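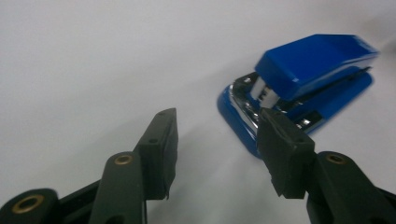 Figure 3. View from the hand-held gripper with the fingers open and a blue stapler on a white tabletop.

4. Equipment planning and cost

4.1 Scope of the equipment budget

This section sets out how the equipment for the Weltdale study was chosen, costed and scheduled. The study collects demonstrations of everyday desk tasks with hand-held grippers of the type shown in Figure 3, and the resulting policies are later run on a fixed arm. The two halves of the work call for different purchases, and they were budgeted separately from the outset. The hand-held side covers the grippers, their cameras, spare parts, the objects to be handled and the furniture on which the work is done. The arm side covers the arm itself, its mounting, its safety equipment and its service agreement.

All costs are given in pounds sterling and exclude tax. Staff time is not included, apart from the hours spent on assembly and repair, which were charged to the equipment line under the rules of the host department. Prices are those quoted when the final plan was approved on Jan 13, 2025. No adjustment has been made for later changes.

4.2 Hand-held grippers

Quotations were requested from three suppliers. Solemard offered a finished gripper with a one-year warranty at £621 per unit. Poulain offered the same general design as a kit of printed parts, pivots and fasteners at £511 per unit, to be assembled by the buyer. The third supplier, Tredville, declined to quote for fewer than 50 units and was not considered further.

On purchase price alone the kit is cheaper by £110. The comparison changes once assembly is counted. A trial build took a trained technician four hours, most of it spent fitting the bushings and setting the two linkages so that the fingers met squarely. At the internal rate of £28 per hour, assembly adds £112 to each kit and brings its cost to £623, which is £2 more than the finished unit. The two options were therefore treated as equal in cost, and the decision was made on other grounds.

The plan adopted the kit. Laboratories that assemble their own grippers hold the knowledge needed to repair them, and the expected pattern of wear made this a material point. The finger pads are the parts that touch the objects and the table, and they were expected to need replacing well before any other component. Under the Solemard warranty a damaged pad required the whole unit to be returned, with a stated turnaround of 15 working days. With the kit, a pad can be changed at the bench. It was accepted that the warranty was lost by this choice -- a risk which the department's insurer confirmed it would not cover.

Six kits were ordered. Four are in regular use, one is kept as a complete spare, and one is held back as a source of parts.

4.3 Spare parts and consumables

Spare parts are often left out of small equipment budgets and paid for later from general funds. In an earlier pilot at the same site this led to a gap of several weeks in which no demonstrations were recorded. The present plan sets a fixed line of £2000 for spares over the life of the study. The line covers finger pads, bushings, screws, cables and camera mounts. It may not be moved to other headings without the written approval of the budget holder, Marisol Bellamy.

The order of use for the line was agreed in advance. Finger pads are bought first, in matched pairs, so that the left and right pads of any one gripper are always of the same age. Bushings are bought with them. Cables and mounts are bought only on failure.

4.4 Objects and work surfaces

The object set consists of 119 items of ordinary office and household use. Items were bought from general retailers, with no single item permitted to cost more than £15. The stapler in Figure 3 is typical of the set: small enough to lie within the opening of the fingers as seen by the camera, with a glossy casing and exposed metal at the front. Reflective items of this sort were given a larger share of the set than their cost would suggest. Bright highlights on plastic and metal are a known difficulty for camera-based methods, and a set made up only of matt objects would have been a poor basis for judging whether the cameras chosen were good enough.

Plain white tabletops were specified for the first stage of collection. They are cheap, easy to clean and simple to replace with a like item. Darker and patterned surfaces are costed under the second stage, and their purchase depends on the results of the first.

4.5 The fixed arm

The arm was the largest single item considered, and the only one for which hire was a serious option. Purchase would have taken up more than half of the equipment budget in the first year, at a time when few demonstrations were available for training. Hire from August onwards allowed the same funds to be spent first on grippers and objects. The hire agreement includes servicing and carries an option to buy at the end of the term, with part of the fees already paid set against the price.

This arrangement has a cost. If the option is taken up, the total paid will be higher than under outright purchase. The plan accepts the difference as the price of delaying the decision until the needs of the study are better known. It also avoids the storage and insurance charges that would have fallen due on an arm standing idle.

One technical condition was placed on the hire. The arm must accept the same fingers and the same camera mount as the hand-held units, so that the view recorded by hand and the view obtained on the arm are as close as the mounting allows. Two otherwise suitable arms were ruled out on this point -- in both cases the wrist flange would have required a custom adapter that neither hire firm was willing to support.

4.6 Review of the plan

Spending is reviewed every quarter against the headings above. Repair hours are logged by unit, and a gripper whose repair cost in any quarter passes half the price of a new kit is withdrawn and used for parts. Replacement kits are ordered from Poulain at the rate then current, subject to a fresh quotation from Solemard if the order exceeds four units.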